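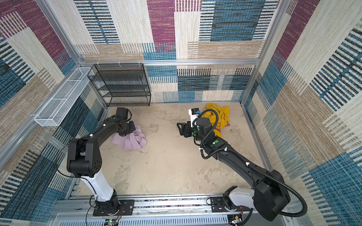

Patchwork fabric in maroon, teal, cream and tan, many blocks striped.

Last updated: June 2026

Washing a striped patchwork throw without the red running

hernel_quilts
I have a patchwork throw in much the same colors as this, maroon and teal next to cream. It came from my aunt's house and smells like a closet. I don't know what fiber it is. The label only says Amano and a style number, 3660. Can I put it in the machine on cold or am I going to end up with pink cream blocks?

G. Ok
Test the maroon first. Wet a white cotton rag, press it on a maroon block for a couple of minutes, then look at the rag. Do the teal too. People forget the teal, and it can be just as bad.

ryota_oda
Cold, gentle, two color catcher sheets, done. I've washed every blanket in my house that way and never lost one. The rag test only tells you what plain water does in two minutes. It doesn't tell you about detergent.

G. Ok
Then put detergent on the rag. I lost a wool coverlet by trusting the sheets. They pick up loose dye in the water, but they can't do much where a wet dark block is lying right against a cream one.

Mehrangiz R.
Before anybody talks about cycles, find out if it's wool. Pull a thread from a seam allowance and burn it over the sink with tweezers. Wool smells like hair and leaves a crumbly black ash. Acrylic melts into a hard bead. If it's wool I would not machine wash it at all. The blocks may shrink at different rates and it will never lie flat again.

hernel_quilts
Burned a thread. Hard bead, bad smell, not hair. So acrylic or mostly acrylic? The rag came up clean on maroon and very faintly blue on the teal.

ryota_oda
Acrylic is fine in the machine. Cold and gentle, like I said.

Mehrangiz R.
One thread is one block. If it's patchwork the blocks could be from different cloth. Test the teal separately, especially now that you know it bleeds.

Ed Alvarado
Is the smell the only problem? If it isn't dirty I'd skip the wash. Hang it outside in the shade for two days, turn it over once, bring it in at night. That took care of the closet smell on a rug I bought in Judar. Vacuum it through a piece of window screen first.

G. Ok
Agree with Ed. Airing can't hurt it and you can still wash it later.

ryota_oda
Airing does nothing for dust mites.

hernel_quilts
No rain in the forecast so I'll air it first. If it still smells I'll burn a teal thread and go from there. Does anyone know if the dry cleaner on Watance takes this kind of thing?

Ed Alvarado
They took my rug. Ask the price before you leave it.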